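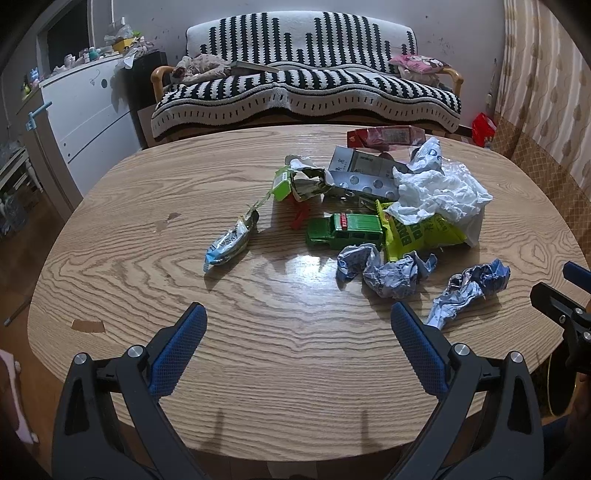

自宅の居間で進める片づけロボットの製作
Fumine工作支援室 製作者インタビュー

Fumine工作支援室では、室の設備を利用して個人で機械製作に取り組む方々に、製作の経過を伺っている。今回は、卓上片づけロボット「Tasden」を自宅で製作中のTincuța Filip氏に話を聞いた。Tasdenは食卓の上に残った包装や紙くずをつまみ上げ、所定の場所へ移すことを目標とする小型アームで、現在は動作を教えるための手持ちグリッパー「Zindik」による記録作業が先行している。取材は氏の自宅の居間で、午後に行った。

製作の発端

Filip氏は前職で包装機械の保守に携わり、袋や箱を一定の速度で送り続ける装置を長く扱ってきた。ロボットの製作に手をつけたのは退職後のことである。

「工場の機械では、同じ形のものが同じ向きで流れてきます。向きが違えば、それは前の工程の不具合として扱われました。家の食卓はその逆で、開けた袋は二度と同じ形になりません。仕事で避けてきた状態ばかりが並んでいるわけです。そこに手を出してみたいという気持ちが、かなり前からありました」

当初は既製の吸着パッドを使う案を検討したという。しかし、しわの寄った袋や丸めた紙には密着せず、試験の初日に断念した。続いて検討したのが二本の爪で挟む方式で、これが現在のZindikの原型となっている。

「吸着は平らなものには本当に強いのです。未開封の箱なら今でも吸着を選びます。ただ、わが家の食卓に未開封の箱が置かれることはまずありませんので」

手持ちグリッパーZindikの構成

Zindikは、人が手に持って操作する二本爪の道具である。握りを引くとリンクが動き、左右の爪が閉じる。カメラが取り付けられており、爪先とその向こうの卓面が同時に写る。記録された映像と爪の開き具合をもとに、アーム側の制御プログラム「Grecu」に動作を学ばせるというのが全体の構想である。GrecuもFilip氏が自ら書き進めている。

アームを先に完成させ、遠隔で操縦して記録を取る方法もあったが、氏は手持ちの道具を先に作ることを選んだ。

「アームは一台作るのに時間がかかりますし、途中で必ず壊します。手で持つ道具であれば、今日思いついたことを今日の夕方には試せます。それに、操縦桿で操作すると人間の動きがどうしても硬くなります。私の場合は特にひどくて、紙くず一つを拾うのに息を止めていました。Zindikを握っているときは、息をしています」

爪の機構は現行のもので三代目にあたる。初代は片側だけが動く構造で、対象物を押しのけてしまうことが多かった。二代目で両側が対称に動くようになったものの、リンクの支点にがたがあり、閉じ切ったときに爪先が上下にずれた。現行の型では支点のねじをすべて選び直し、このときのねじと座金の代金は2690円であった。支援室の旋盤で受けの部品を作り直したのも同じ時期である。

「がたを取ると、今度は動きが渋くなります。渋いと握る力が余分に要り、その分だけ手首が動いて映像が揺れます。どこまで締めるかは、いまだに指の感覚で決めています。締め付けの値を記録しておくべきだと支援室の方から指摘を受けまして、それ以来は書くようにしておりますが、書いた値の通りに締めても同じ感触にならないことがあります」

爪先の青い素材

爪先には、表面に凹凸のある青い素材が貼られている。角度をつけた面が左右から向き合い、対象物を挟み込む形である。

この形に落ち着くまでに、氏は台所用のスポンジ、滑り止めの敷物、自転車の古いチューブなどを試している。スポンジは薄い袋を包み込むように挟めたが、潰れた後の戻りが遅く、続けて次のものをつかむと爪の開きの記録と実際の隙間が合わなくなった。敷物は数日で端からはがれた。チューブは挟む力こそ十分であったものの、黒い色が災いしたという。

「爪の骨組みも暗い色ですから、爪先まで黒いと、映像の中でどこまでが爪なのか、私が見てもわからないのです。青にしてからは見分けがつくようになりました。ところが、菓子の包装には青いものが案外ございます。色を選び直すべきかと迷った時期もありましたが、食卓に絶対に現れない色というものを家族と話し合ったところ、結論が出ませんでした」

爪先の傾きについても変更が重ねられている。左右の面を完全に平行にした場合、箱の側面のような平らなものは安定するが、卓面に張りついた薄い包装の下に先端が入らない。逆に傾けすぎると、丸めた紙が先端から逃げる。現在の角度は、紙くずと薄い包装の双方を扱うための妥協の結果である。

卓上の準備

記録は、居間の丸い木目の食卓で行われる。長椅子の手前に置かれた日常の家具で、記録のために新しい台を用意することはしていない。天板には表面の傷んだ箇所もあるが、そのまま使用している。

「支援室の作業台は平らで、照明も均一で、申し分のない環境です。最初はそちらで記録を取りました。その記録を学ばせたアームの試作機を自宅に持ち帰りましたら、木目の筋をつまもうとしました。節の模様を紙くずと判断したようです。しばらく眺めておりましたが、非常に熱心につまもうとするのです。それで、記録は使う場所で取ると決めました」

卓上に並べるのは、開封した菓子の袋、丸めた薄い紙、ふたの開いた紙箱、細長い包装などである。そこに緑色の車の玩具が加わることもある。玩具は片づけの対象に含めるか否かで扱いが分かれており、Grecuの側では「触れない」「別の場所へ移す」のいずれかを設定で選べるようにする予定という。現段階の記録では、包装と玩具が接している状態をあえて作り、包装だけをつまむ動作を多く取るようにしている。

並べ方には決まりを設けていない。ただし、きれいに間隔を空けて置かないことだけは守っているとのことである。

「自分で並べると、どうしても取りやすく置いてしまいます。手が覚えているのでしょう。このところは、まとめて両手で持って、卓の真ん中あたりに落とすようにしています。重なったら重なったままです。重なりの下にあるものを先に取るか、上から崩すかは、そのときの私の判断で、記録にもその判断が残ります。後から見直すと、われながら理解に苦しむ順番で取っていることもあります」

記録作業の手順

一回の記録は、Zindikを卓の手前に構えた状態から始まる。爪を開き、対象物に近づけ、挟み、持ち上げ、置き場所まで運んで放す。この一連の動作を途切れなく行い、失敗した場合もその場で止めずに最後まで続ける。失敗した記録には後から印をつけ、学習に用いるかどうかを別途判断する。

Zindikは2本製作されており、両手に一本ずつ持つ場合と、二人で一本ずつ持つ場合とがある。大きくかさばる塊は、一方で押さえ、他方でつまむ方が確実である。もっとも、二本を同時に使うと互いの爪が映像に入り込み、Grecuがもう一方の爪を対象物と取り違える問題が生じている。

「相手の爪をつかみに行こうとするのです。握手のようで見た目には微笑ましいのですが、アームに載せたときに同じことをされると部品が折れます。もう一本の爪が写っている記録をむしろ増やして、これはつまむものではないと教える方向で進めています。写らないように避けていると、いつまでも覚えません」

持ち上げる速さも、記録の質に直接かかわる。
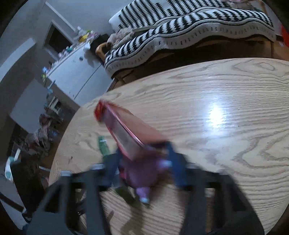

速く動かすと、つまんだものの輪郭が流れて写り、後の処理で爪との境目が定まらない。そこで当初は、すべての動作をゆっくり行うことにしていた。ところが、遅い動作だけを学ばせた試作機は、袋の重みで爪の中の位置がずれ始めても速さを変えず、運ぶ途中で落とすことが続いたという。

「人間は、落ちそうだと思うと急ぎます。褒められた動きではないにしても、急いだから間に合ったという場面が確かにあるのです。それを記録からすべて取り除いてしまったのは私の誤りでした。今は、ぶれて写っているものも捨てずに残しています。輪郭が読めない区間では、映像への依存を下げて爪の開きの値を重く見るよう、Grecuに手を入れました。これが正しいやり方かどうかは、まだ申し上げられません」

天井の照明の映り込みも課題の一つである。天板につやがあるため、照明の真下では白く強い反射が生じる。透明な包装や銀色の包装がこの反射と重なると、映像からは存在が読み取りにくい。氏は照明を消して窓の光だけで記録した時期もあったが、夕食後に使う機械が夕食後の明るさを知らないのでは意味がないと考え、現在は照明をつけた状態での記録を主としている。

天板に落ちる爪自身の影についても、同様の考え方をとっている。影を消すための補助灯を一度は取り付けたものの、重さが増して手首への負担となり、外した。影の濃さが卓面との距離の手がかりになっている可能性もあると氏は見ているが、確かめるには至っていない。

記録の量と見直し

包装と紙くずに関する記録の目標は、当面300回と定められている。専門の研究機関が扱う規模とは比較にならないが、氏はこの数を、一人で見直せる上限として決めたと説明する。

「撮るだけでしたら、もっと撮れます。しかし私は、撮ったものは全部見ることにしております。包装機械の保守をしていた頃、警報の記録を読まずに溜めておいて、後で大変な思いをしたことがありました。見ていない記録は、持っていないのと同じくらい頼りになりません。見直しには撮るときの何倍も時間がかかります。夜にお茶を飲みながら見ていますと、家族が横に来て、また紙くずを見ているのかと言います」

見直しの際には、開始と終了の位置、対象物の種類、失敗の有無を書き留める。種類の分け方は何度か変更された。初めは「袋」「箱」「紙」と材質と形で分けていたが、開いた袋と丸めた袋では必要な動作が大きく異なり、丸めた袋はむしろ丸めた紙に近い。そこで現在は、挟んだときにつぶれるもの、つぶれないもの、ねじれて向きが変わるものという、つまみ方に沿った区分に改めている。

ねじれて向きが変わるものの代表は、細長い包装である。端をつまんで持ち上げると残りの部分が垂れて回り、隣のものに触れる。中央をつまめば安定するが、中央がどこかを映像から判断することが難しい。氏はこの種の対象について、つまむ前に爪先で軽く押し、手前に寄せる動作を加えた。押す動作は当初の設計になく、記録中に自然と出てきたものだという。

「自分の手がそうしていることに、映像を見て気づきました。考えてやったことではありません。こういう発見があるので、見直しは人に頼めないのです。頼める人もおりませんが」

生活の場で作るということ

居間は家族が日常を過ごす部屋であり、製作のために空けられているわけではない。長椅子には衣類や布類が置かれ、棚の上には小物が並ぶ。氏はこれらも記録に写ることを承知の上で作業を進めている。

「背景を布で隠すことも考えました。しかし、布を張って、撮って、外してという手間をかけるうちに、撮ること自体が億劫になります。それから、部屋の様子は勝手に変わります。クッションの場所も、棚の上のものも、翌日には違っています。機械にとっては、その方がよい勉強になるはずだと思うようにしました」

一方で、家族の生活に支障を及ぼさないための取り決めもある。食事の前には必ず卓を空けること、工具を卓上に残さないこと、アームの試作機に通電したまま部屋を離れないことの三点は、製作を始める前に合意された。三点目については、試作機が卓上の新聞をつまみ続けているところを家族に発見された経緯がある。それ以降、電源の系統に手元で切れるスイッチが追加され、支援室の安全確認もこのスイッチを条件として行われた。

切断や穴あけを伴う加工は、すべて支援室で行っている。自宅での作業は組み立て、調整、記録に限られる。加工のために部品を持って往復することになるが、氏はこの往復を不便とは感じていないと話す。

「支援室に行きますと、誰かが別のものを作っています。先日は隣の方が時計の歯車を削っておられて、支点のがたの話をしましたら、時計ではそこに石を入れると教えてくださいました。石は入れませんでしたが、受けを長くするという案はその会話から出たものです」

アームTasdenへの移行

Tasdenのアームは、卓の縁に取り付ける方式で設計が進んでいる。爪の部分はZindikと同じ寸法とし、カメラの位置も揃える。手で持った道具の映像とアームの映像とが同じように見えることが、この方式の前提となるためである。

丸い食卓の縁は取り付けに適しているとはいえない。直線の縁を想定した締め具では二点でしか接触せず、アームを伸ばした際に根元が回る。氏は縁の曲線を紙に写し取り、それに合わせた当て板を支援室で製作した。現在は当て板の裏に薄い革を挟み、天板を傷めないようにしている。

アームの届く範囲についても見直しがあった。当初は卓面全体に届くことを目指したが、長いアームは重く、根元のモーターが大きくなる。食卓から片づけたいものは中央と手前に集まることが多く、奥の縁に届く必要は小さいとの判断から、長さを詰めた。届かないものについては動作を行わず、届かない旨を知らせる。

「届かないと言って止まる機械は、工場では叱られます。家では、それで結構です。残った一つは私が取ります。全部やろうとして卓から落とされるより、ずっとありがたい」

動作の速さは人の手に比べて遅く、現時点の試作機では、丸めた紙を一つ移す間に、人であれば卓全体を片づけ終えてしまう。実用という点での評価を尋ねたところ、氏は次のように答えた。

「実用の話をされますと、分が悪いのは承知しております。ただ、初めて丸めた紙をつかんで、落とさずに置き場所まで持って行ったとき、私は椅子から立ち上がってしまいました。その次は失敗したのですけれども。あの一回があって、まだ続けています」

今後の予定

氏は包装と紙くずの記録を終えた後、箱類の記録に移る予定である。ふたの開いた箱は、つまむ場所によってふただけが持ち上がることがあり、爪の角度をあらためて検討する可能性がある。Zindikの爪先を工具なしで交換できるようにする改造も、これに合わせて計画されている。

Grecuについては、片づけの対象を人が卓上で指し示す方法を加えたいとの希望があるが、着手の時期は決まっていない。Zindikの図面は、支点まわりの寸法を整理した上で支援室の資料棚に収められる。10月には支援室の展示スペースでTasdenの試作機を動かす予定で、当日は自宅の食卓に近い木目の天板を氏が持ち込むこととなっている。来場者が持参した菓子の空き袋を試すことも可能であるが、中身の残っているものは受け付けない。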